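Skistico 913 Fabric Steamer
Section 4: Steaming bedding and other large items

Read Section 2 (Safety) before you use the steamer on a bed. The water tank must be filled and the hose locked in place.

CAUTION: Steam can burn. Keep your free hand out of the path of the steam head, and never steam an item while a person or pet is on the bed.

Before you start

1. Check the care label. Do not steam anything marked with a crossed-out iron or steam symbol.
2. Unplug electric blankets and heating pads and take them off the bed.
3. Place the base on a hard, level floor. Do not set it on the mattress.

Steaming a sheet

4. Turn the dial to 2 and wait until the green light stays on.
5. Point the head at the floor and press the trigger until the hose stops spitting water.
6. Pull the sheet tight at the corners. Test a small area near the hem first, especially on printed fabric.
7. Move the head slowly from the wall side toward you. Do not press down.
8. Let the sheet dry fully before you make the bed.

Note: A full tank gives up to 87 minutes of steam on the low setting. If the red light comes on, switch off, unplug and refill as shown in Section 3.

Steaming pillows and padded items

9. Fit the fabric brush (part R-89).
10. Smooth the outer cloth by hand. Gathered edges need short bursts, with the head held a little away from the fabric.
11. Turn the item over and repeat.
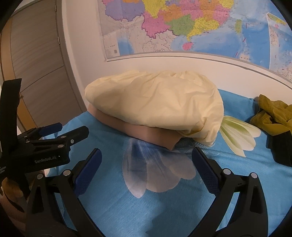

Fig. 4. Puffy item with gathers along the upper edge, on a printed sheet.

CAUTION: Do not steam foam or down filling through the cover for more than a few seconds in one spot. Trapped moisture can cause mildew.

After use

12. Switch off, unplug and hang the hose straight.
13. Wait until the base is cool, then empty the tank.

For mattress cleaning, go to Section 5.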